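How to claim on your contents insurance after a leak

Quick one as I've just been through it with a burst pipe. Policy was with Zukarel, most insurers work much the same way. Have your policy number handy before you start.

1. Stop the water. Stopcock off, taps open till they run dry. Electrics off at the board if it's anywhere near a socket.

2. Ring the claims line. Not the sales number, you'll be on hold for ever. Mine says tell them "as soon as reasonably possible", so same day if you can. Write down the claim reference and the time you rang.

3. Don't chuck anything yet. Rugs, chairs, the lot. Stick it in the garage or under a sheet outside. If it has to go (food, anything smelly) keep a list and ask them first.

4. Make your list. Room by room. What it is, when you bought it, what a new one costs today. Mine came to £800 in the end, I'd have guessed half that. Don't forget whats in the cupboards.

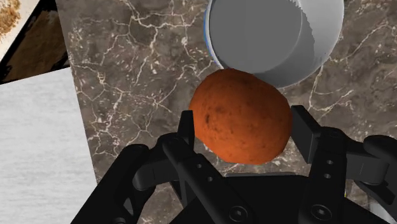

5. Find proof. Receipts best. If not, bank statements, order emails, the box, the manual. I had nothing for the rug so sent a card statement from Paracha showing £281 and that was fine.

6. Check your excess. This is the bit you pay yourself. Mine was £60 but some policies have a separate, bigger one for water. Look under "escape of water" in the schedule.

7. Send it all in one go. One email, claim reference in the subject line. Dribs and drabs slow it down.

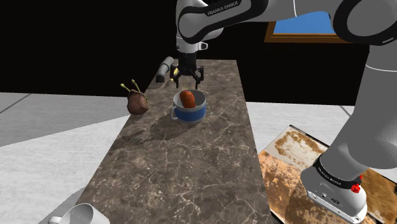 Robot arm and mug at the worktop

8. The visit. They might send a loss adjuster. Ours came from the Helthorpe office, took half an hour. Have the list printed and walk them round. Don't guess at prices, say you'll check and get back to them.

9. The offer. Read it before you say yes. Ask if it's new for old or if they've knocked money off for wear. First offer on our sofa was £398, I sent two links to the same sort of thing at a higher price and they came back with more.

10. Not happy? Ask for thier complaints procedure in writing. If you're still stuck after that, there's the Financial Ombudsman, free to use.

Buildings stuff (walls, ceilings, fitted kitchen) is normally a seperate policy. If you rent, that's for the landlord to sort.

Last updated 7/7/22 | Contact | © Grorent Home Guides | Back to top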